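Why do some beds have a mat on top?

On hot nights a thick sheet can feel sticky. In many warm places, people put a cool mat over the sheet and sleep on that. Some mats are made of lots of small tiles joined in rows. Air can move through the gaps, so your skin stays cooler.

A tile mat is firm and flat, which also makes the bed a handy place to fold clothes. Lay the pants down, bring one leg over the other, then fold them up from the bottom.
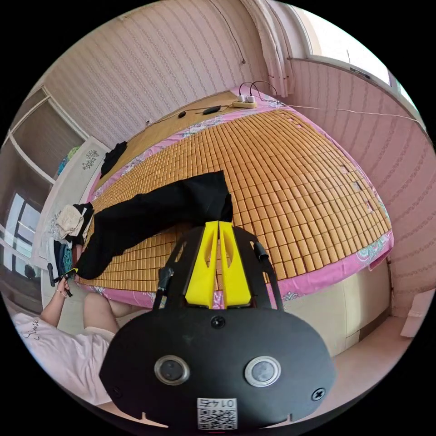

Inese Sakalauskas

The mat on this bed has small tan tiles. Under it is a pink sheet with flowers along the border.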